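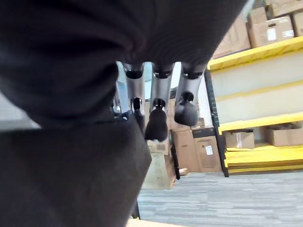
Cartons and the yellow shelving in the store room.

The Last of the Stock

The firm had traded as Sturnell for as long as I had worked there, and before that it had been something else with a longer name that was still on some of the delivery notes. We sold parts for stoves. When the lease ran out the owners decided not to renew it, and I was given the store room to empty.

I was told in August. I had until the end of November, which seemed a long time, and I spent most of it doing my usual job. By the time I got to the store room properly there were 18 days left.

I started with the yellow shelving because it was nearest the door. My plan was to clear it from the top down and put everything into one of three groups: sell, return, throw away. I wrote the words on sheets of paper and taped them to the floor. After an hour the returns had spread over the other two and I couldn't see the paper any more.

The stock list said we held 3,256 items. It had been typed up by the man who had the job before me, and he had used his own names for things. A door gasket was a rope. A baffle was a lid, except for the Skima baffles, which were plates. I had learned this language in my first year and never thought about it again. Now I had to turn it back into ordinary words so that a buyer in Urkska could read it.

The buyer telephoned every afternoon. She wanted the Yule grates and wasn't much interested in the rest. I told her it was all or nothing, as I had been instructed to, and she said she would think about it. The next day she rang and asked about the grates.

I ate my lunch in there, sitting on a carton. The heating had been turned off in that half of the building and I kept my coat on. I found things behind other things. There was a kettle, a calendar with no pictures left on it, and a box of letters from customers, nearly all complaints. I read a few. One woman had written four times about a hinge. The last letter thanked us for the hinge and said it was the wrong one, but that her brother had filed it down and it would do.

I didn't know which group to put the letters in. I closed the box and pushed it back.

On 11 November 2018, according to the note I made on the list, the buyer agreed to take everything for 625 pounds. It was less than the grates were worth. I rang the owners and they said yes straight away, before I had finished explaining about the carriage.

After that there was only the packing. I used the tall cartons for the flue pipe and the small ones for anything heavy. I labelled them in ordinary words, and then, when I got tired, in the old ones. Rope. Lid. Plates, Skima.

The van came early, while it was still dark. There were 2 men and they worked quickly. One of them asked what was in the box of letters, as it had no label and wasn't on the sheet. I said it was paperwork and went with the hinges. He wrote that down and carried it out.

I swept the floor where the cartons had been. My three sheets of paper were still taped there, and the tape took a bit of the paint with it when I pulled them up.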